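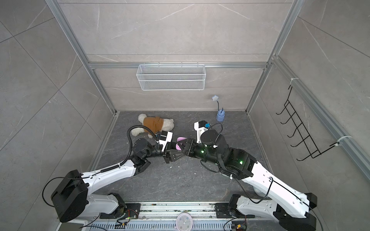
The two-arm Dreka bench at the Stesero shared workshop, with a plush bear, a cup and a basket in the work area.

STESERO WORKSHOP MEMBERS COMPLETE TWO-ARM ROBOT BENCH

Members of the Stesero shared workshop have completed Dreka, a tabletop robot bench designed and assembled on site. The build took up to 40 evenings and was led by Anas Ouali and Lamai Suwannarat.

Dreka carries two arms on a single metal rail. Each arm ends in a gripper and has its own camera module at the wrist. Aluminum posts and rails support the enclosure, and household items serve as practice objects.

"We wanted a bench that any member could repair with the tools already on our wall," said Suwannarat. "The cable routing was redone twice before we were satisfied with it."

Parts cost $756, excluding the arms, which were purchased secondhand by the workshop. Wiring diagrams and the cut list will be released to members in July. Members who wish to reserve bench time must first complete the safety session taught by Nawal Mahrous.

Media contact: Adel El Idrissi, Stesero Workshop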